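Section 2. Planning the purchase and the budget

Please read this section before you place an order with Trukodlow. It concerns the single arm station with five-finger hand. If you already have the station in your building, continue with Section 3.

2.1 Before you ask for a quote

1. Write down the work which the station must do in its first year. One page is enough. Include the smallest and the heaviest object that the hand will pick.

2. Measure the room. The table needs free floor of 900 mm on every side where a person will stand.

3. Check the electric supply. The arm controller must have its own circuit. Do not share it with a compressor or a heater.

4. Decide who will approve the budget, and ask this person on which date the budget closes. Many customers close in July and send us the order too late for the same year.

Note: The quote is valid for the configuration written on it. If you change the hand or the table after the quote, please ask for a new one.

2.2 What to put in the budget

The arm and the hand are the largest lines, and they are quoted separately. The small items are often forgotten, and then the work waits for them. Put at least 4000 dollars aside for the table, the work surface, the bins, the cables and the first set of objects. This amount does not include delivery.

Table. Choose a table with height adjustment if different people will load the objects. A fixed table costs less, but it must be ordered in the correct height from the beginning.

Work surface. We recommend a mat on the table top. It protects the surface from scratches and makes less noise when an object falls. Plan 150 dollars per year for replacement mats. 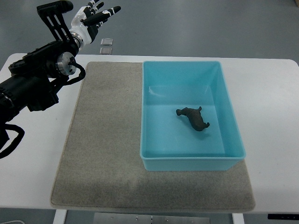 Bins. Order 4 bins of the same model for each station, and keep the spare ones clean in a cupboard. When a bin model is changed in the middle of a project, the positions must be taught again, and this costs more than the bins. Small toy figures are a good and cheap choice for the first picking tests.

Cables. Order the cable set one size longer than the shortest path. The arm needs some slack to turn.

Caution: Do not buy a used hand without its calibration file. The Hurkus controller will not start a hand when this file is missing, and we can not produce it later.

2.3 Delivery and installation

1. Confirm the delivery address in writing. Stations for the Ikville warehouse are sent on a pallet and need a lift truck.

2. Reserve two working days for installation and one day for training. If you order the Song software package, reserve one more day.

3. Keep all packing material until the acceptance test is signed.

Note: Travel cost of the installer is not in the standard price. It is written on the last page of the quote.

Prices in this section were checked on Thu 17 September. For later orders please ask the sales office for the current list.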